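Mitmachen beim Studierendenprojekt Plokholm: Wir suchen Leute, die mit Greifern Wäsche falten

Plokholm geht in die nächste Runde und wir brauchen Verstärkung! Wir sind eine studentische Projektgruppe und wollen bis zum Wettbewerb im Dezember einem zweiarmigen Roboter beibringen, Kleidungsstücke von einem Bett aufzunehmen, glatt zu ziehen und ordentlich abzulegen. Klingt nach Hausarbeit, ist aber eines der schönsten Probleme, die man sich in der Robotik vornehmen kann. Stoff rutscht, knautscht, verdeckt sich selbst und liegt nie zweimal gleich da.

Damit der Roboter etwas lernen kann, machen wir es ihm vor. Ihr nehmt in jede Hand einen Greifer, legt ein Kleidungsstück aufs Bett und faltet es, so wie ihr es zu Hause auch tun würdet, nur eben mit zwei Backen statt mit fünf Fingern. Die ersten Versuche sind meistens ziemlich wackelig, und das macht überhaupt nichts.

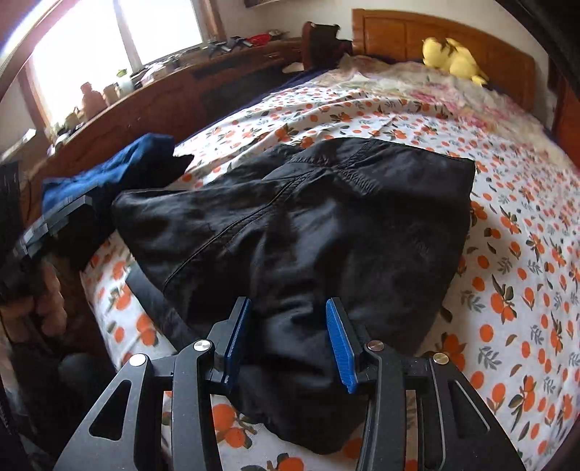

Besonders knifflig sind dunkle, leicht glänzende Stoffe (die Kamera am Greifer sieht da manchmal vor allem Falten und Lichtreflexe) und alles mit Gummizug oder Raffung. Gerade davon fehlen uns noch Aufnahmen. Unser Ziel sind 3000 Durchgänge, und wir möchten sie in möglichst vielen echten Schlafzimmern sammeln, mit gemusterten Laken, Kissen, Kuscheltieren und allem, was sonst noch so herumliegt. Bitte also nicht extra aufräumen!

Wen wir suchen

28 Teilnehmende ab 18 Jahren, gern aus allen Fachrichtungen. Programmieren müsst ihr nicht können. Linkshänderinnen und Linkshänder sind ausdrücklich willkommen, bisher haben wir davon viel zu wenige. Ihr solltet zwei Nachmittage Zeit mitbringen und ein Bett, an das man von der Seite gut herankommt.

Wer tiefer einsteigen will, kann danach in eine unserer beiden Untergruppen wechseln: Sebastian Munteanu kümmert sich um das Training der Modelle, Petrică Stanciu baut mit seinem Team an den Greifern weiter. Im Moment probieren sie neue Polster für die Backen aus, und da wird jede Hand gebraucht, die einen Inbusschlüssel halten kann.

Was ihr bekommt

Eine Einweisung in kleiner Runde, die Greifer als Leihgabe, einen Platz auf unserer Dankesliste und natürlich eine Einladung zum Testlauf, bei dem der Roboter zum ersten Mal selbst ran darf. Darauf freuen wir uns jetzt schon wie verrückt!

Anmeldung

Schreibt bis zum 2. April 2023 ein paar Zeilen an Cornel Buzatu oder kommt in der Werkstatt vorbei, Raum 364. Nennt bitte euer Fach, eure Schreibhand und ob ihr eigene Kleidung verwenden möchtet oder lieber einen Wäschekorb von uns bekommt.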